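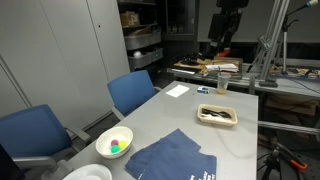
Clistow Shared Workshop
Laundry arm build group – minutes, 2021-07-17

Chair: Khrystyna-Mariia Hordiienko. Eight members present, two apologies. Minutes of the last meeting agreed, with the spelling of Pylypenko put right in item 4.

1. Gripper
The new finger design has had its first proper week of use and everyone is delighted with it. The old pair slid off thin cotton far too easily. Khrystyna-Mariia has now logged 130 pick attempts on T-shirts and 92 of them ended with the cloth held, our best run yet by a long way! Most of the misses were on hems that had folded under. Agreed to keep the present fingers until the December open day and only change the grip pads.

2. Wrist camera
Long and cheerful discussion. The Resemen code finds a hem well when the shirt hangs fairly straight, but gets muddled by deep creases and by printed lettering, which it likes to read as an edge. Suggested that we try plain and printed shirts in separate batches and compare. Also suggested: slow the last part of the approach.
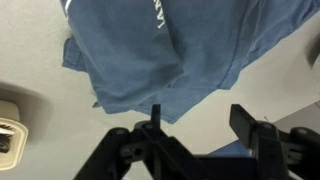 Two members offered to go back through the saved runs and mark the hems by hand – more than 812 stills, so help would be very welcome. Tea provided.

3. Small objects
The Pylypenko planner (our name for the sorting routine, after the street) is ready to try on balls and bowls. Agreed to start with one ball at a time and get that reliable before going any further.

4. Parts and money
Ukent have quoted for a spare set of joint bearings. Agreed to order one set now. Request for a second emergency stop button, to go at the far end of the main table: agreed by all.

5. Any other business
Please bring old T-shirts, any size, washed. Children's ones especially wanted, as we have hardly tried any.
Cable labels: whoever has the label printer, please return it to the shelf.

Actions
KMH: order bearings, send round the pick log.
All: T-shirts.

Meeting closed at ten to five.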